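4.3 Recording carton pick episodes

Applies to Farnen wrist cameras, recorder version 7 or later. Complete the camera check in 4.2 before you start.

1. Lay the dark cloth over the work area and smooth out any large folds. Small wrinkles are fine.

2. Stand one carton upright on the cloth. Use both sealed and opened cartons during a session. Do not tape open flaps down.

3. Press Record on the Rurka console and wait for the tone.

4. Guide the arm to the carton and close the fingers on its lower part. The top of the carton, with any raised flaps, must stay in the wrist view, as it does with this pale green one.

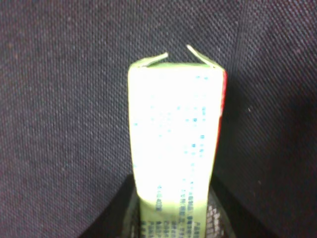
5. Lift the carton, hold it still for 12 frames, then set it down and open the fingers.

6. Press Stop. Mark the episode Good, Slip or Discard.

Note: Glare on the front of a carton is acceptable if its outer edges can still be seen against the cloth. The printed text does not need to be readable. Do not change the exposure partway through a session.

Caution: Keep hands clear of the fingers while the console light is on. Do not raise the grip limit to stop a carton from slipping. Crushed cartons must be taken out of the set.

A full set is 500 episodes. Slips count toward the total; discards do not. Change the carton after every 7 episodes, and upload the set using the steps in 4.4.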